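Notebook — starch paste trials, paper repair bench

October, 9:40 a.m.

Second round of wheat starch paste for the Gernard ledgers. First batch went lumpy in cold storage and lost tack before the spine linings were done. Changed one variable only: soak time before cooking. Batch A soaked one hour, batch B overnight. Same starch (Nimri, opened last month), same deionized water, same pan.

Ratio 1:5 by volume for cooking, then thinned after sieving. Cooked both over low heat with constant stirring until translucent, then kept going for 23 minutes. Batch A caught slightly on the bottom. Discarded the skin, did not scrape.

Sieved twice through horsehair. B went through cleanly the first time. A left grit on the mesh both times. Wanda Lis thinks the grit is undercooked granules and I agree, though I have not put any under the microscope yet.

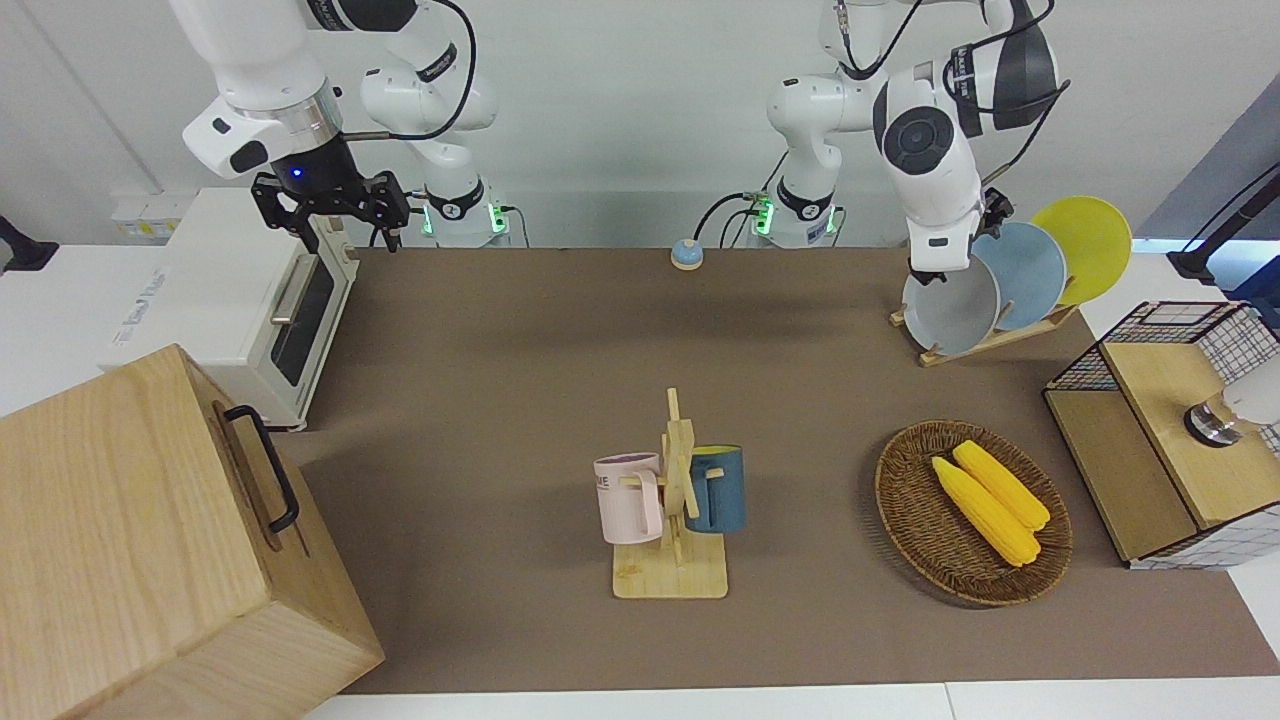 *White toaster oven, back corner.*

Test strips: kozo tissue on offcuts of ledger stock, pasted out, pressed between blotters under 900 g. Peel by hand at the end of the day. Crude, but we are comparing two batches and not publishing.

Surface pH of the offcuts is low, as expected. The ledger from shelf 2589 has the worst edges, brittle along the whole fore edge. Do not humidify that one in the chamber. Local damp blotter only, and check the red ruling for bleed first.

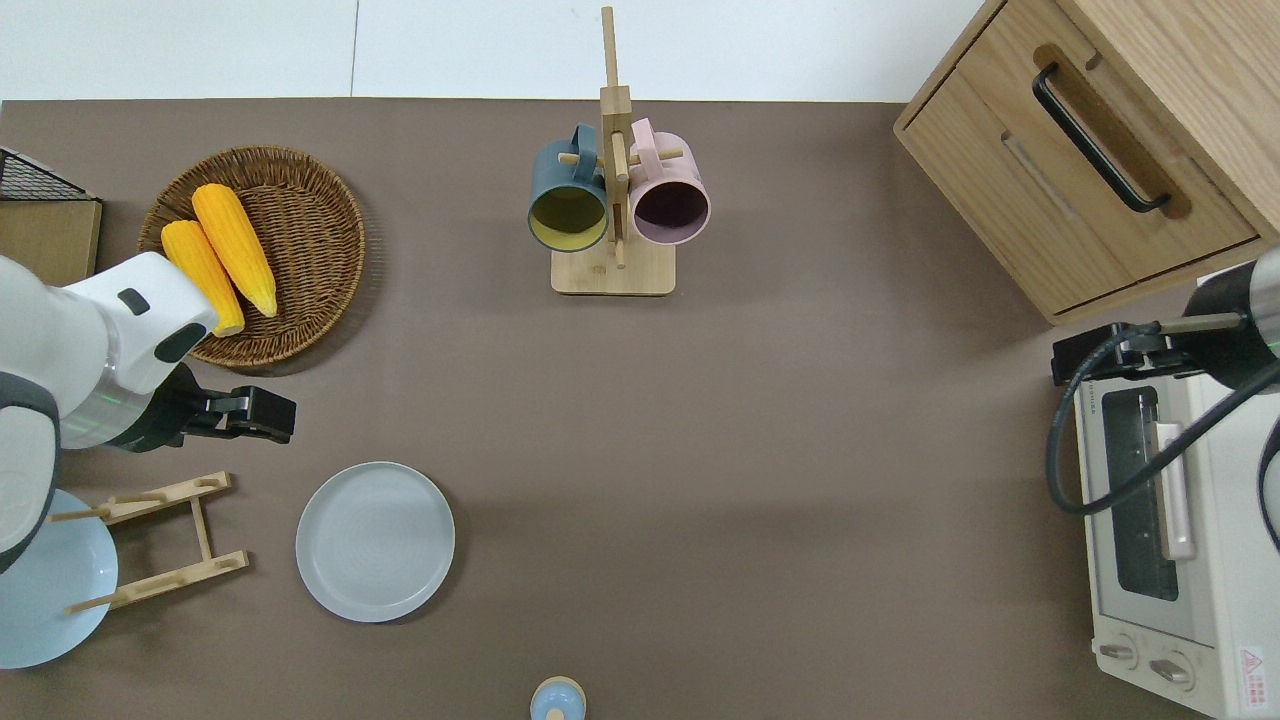
Nollthorpe, October

Peeled the strips. Batch B held on every strip, with fiber tear in the tissue. Batch A lifted at the corners and came away in one piece from two of the offcuts. Some cockling on both, worse where I brushed across the grain. Need to mark grain direction on the offcuts before cutting them — I had to guess on the last few.

Diluted B to the consistency of thin cream for tissue repairs and kept a stiffer portion for linings. Stiff portion is in the lidded jar, thin portion in the dish with film pressed onto the surface. Neither is to be frozen. Anything that smells sour goes out, no topping up with fresh.

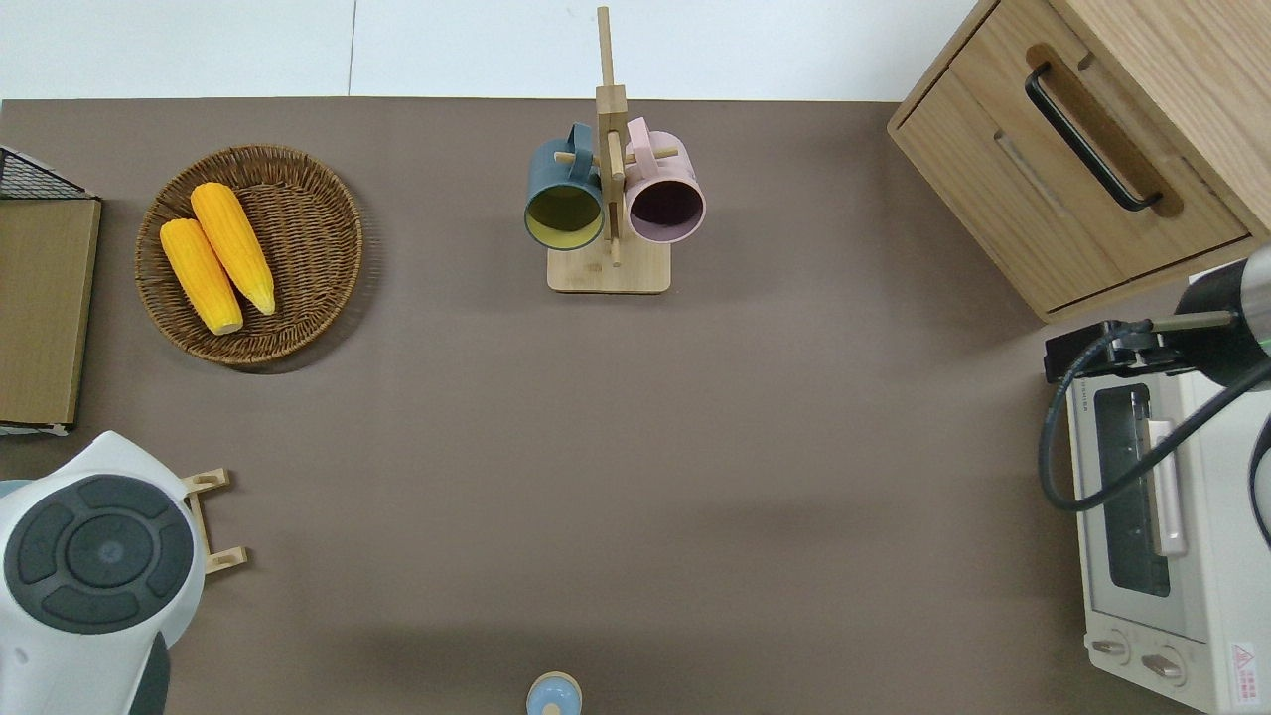
The Flada brush sheds. Pulled more than 2 hairs out of a single repair, and one is now under the tissue on a test piece where it can stay. Going back to the old flat brush for anything on the ledgers themselves.

Still to do:

- microscope slide of the grit from A
- repeat B with a half-day soak, to see if overnight is needed
- bleed test on the red ruling, 2589
- reorder blotter, the thick one

Wanda wants to try methylcellulose for the fore edges. No objection, but on offcuts first and with the same weight and press time, otherwise the strips can't be compared with these.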